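Braltell Shield Pouch for Phones
Signal-blocking sleeve
Safety Equipment for Reporters and Rights Monitors > Phones and Radios

Loan desk status: in stock
Sizes: standard, large
Loan period: 3 weeks, may be renewed once
Who can borrow: freelancers, local newsrooms, trial observers, small rights groups

In short: a well-made sleeve that stops a phone from talking to the outside world while it is shut inside. It does less than the maker's leaflet suggests. We lend it, and we'd like you to read the whole page before you ask for one.
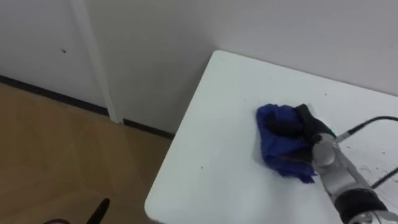 Intan Nair
Equipment Reviewer, Rallthorpe Press Safety Loan Desk
Page updated 03/02/2025

The Braltell leaflet calls this pouch "total protection for the people who tell the truth." I've been looking after safety gear for reporters long enough to get nervous when I see the word total, and more nervous when I see it next to the word truth. So let me start with what the thing is.

It's a cloth sleeve lined with metal-coated fabric. You put your phone in, fold the top over twice, and press the flap down. While the flap is properly closed, the phone can't reach a cell tower, a Wi-Fi network or a Bluetooth device, and none of those can reach the phone. A closed pouch should also keep it from picking up a satellite fix.

We tried it with the phones our borrowers tend to carry, which means old ones with cracked corners as well as new ones. With the flap folded twice, calls went to voicemail and messages waited. With the flap folded once, some calls came through. The leaflet doesn't mention the difference anywhere that a hurried person would look. It is in the full manual, on page 26, under "Care and Cleaning."

What it does not do

It does nothing about what is already on the phone. If someone has put spyware on your device, the spyware can keep recording while the phone sits in the pouch, and send what it has when you take it out. Braltell's sales people told me this was "an edge case." For a reporter covering the security services, I would call it the main case.

It does not muffle sound. A microphone inside a cloth sleeve is still a microphone. If you're meeting a source and you care what is overheard, leave the phone somewhere else.

It does not hide where you have been. Your phone company's records will show the phone dropping off the network in one place and coming back in another. Do that before every meeting and you've made a pattern. Amr Sqalli, who trains trial observers for us, asks his groups to think about who else went silent on the same street at the same minute. A phone left switched on at home, doing nothing unusual, can be the better choice.

And it won't protect your phone from being taken. At a checkpoint or a border, a special pouch may draw more questions than a bare phone would. Whether it's legal to carry one where you are going is something to ask a local lawyer, and please don't rely on our answer or the maker's.

When it is worth having

There are a few uses I believe in.

The first is evidence. If your phone has been seized and given back, or you think it's been tampered with, a closed pouch can help keep it from being wiped from a distance while you get it to someone who knows how to examine it. Don't switch it off or start clearing things out unless the examiner tells you to. Ask before you put it in, too, as a phone hunting for a signal runs its battery down fast. We saw this ourselves, and it is the most common complaint from borrowers.

The second is travel between two safe places, when you have already decided that the phone must come along and must stay quiet. Airplane mode does part of the job. The pouch does it without asking you to trust the phone's own settings.

The third is training. Olga Pinheiro uses the large size in her workshops for community radio staff in Cultoston, and it does make the point. People call their own phone, hear it fail, and start asking better questions. 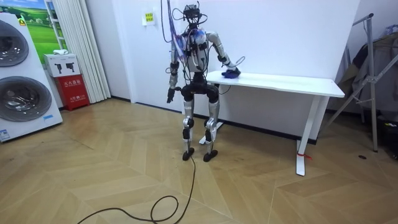
None of that adds up to a reason for every newsroom to buy a boxful. Last year a press group I won't name spent most of its safety grant on pouches and then had no money left to pay for a driver. Given the choice, I would take the driver. I'd take a second person who knows your route and expects a call at a set time, and a lawyer's number written on your arm in ink. They don't come with a leaflet, so they tend to get left out of grant requests.

I'm also wary of the stories sold with this kind of product. The leaflet has a photo of a microphone lying on wet pavement and a line about journalists who paid the price. People who were killed or jailed for their reporting were let down by police who ignored threats, by courts that never got to the person who gave the order, and by governments that were happy to see the file go cold. A sleeve would have changed very little of that. Using their deaths to sell one is in poor taste, and I have told the company so. They thanked me for my feedback.

Wear and tear

The lining cracks along the fold with use. The maker says the flap is good for 2,000 openings. I can't confirm that, and I don't see how a borrower would keep track. Test it each time instead: close the phone in, call it from another phone, wait, and call again from a spot with strong signal. If it rings, send the pouch back to us with a note saying so. Don't wash it, don't iron it, and don't carry keys in it.

The stitching on the standard size is good. On the large one the side seam came loose on 2 of our loan copies, and we now check that seam before anything goes out. Sherif Ramadan does the repairs and would like borrowers to stop using tape.

What else to look at

The Lozano sleeve is cheaper and closes with a magnet. It let calls through too often in our checks and we don't lend it.

A second, plain phone with nothing on it may serve you better than any pouch. See our page on travel phones for how to set one up, and for the mistakes that make it as easy to trace as your first.

How to borrow

Write to the loan desk with your name, the group or outlet you work with, and where the pouch will be used. A region is enough if naming the town would put anyone at risk. Please do not send source names or story details. Yasmine Ramadan reads every request and may write back to suggest something else from the shelf, or a call with one of our trainers first.

If you're being threatened now, skip the form and use the urgent help line on our contact page.

We pay full price for the items we test. Braltell was sent this page before it went up and asked for the word "cracks" to be changed to "may show wear."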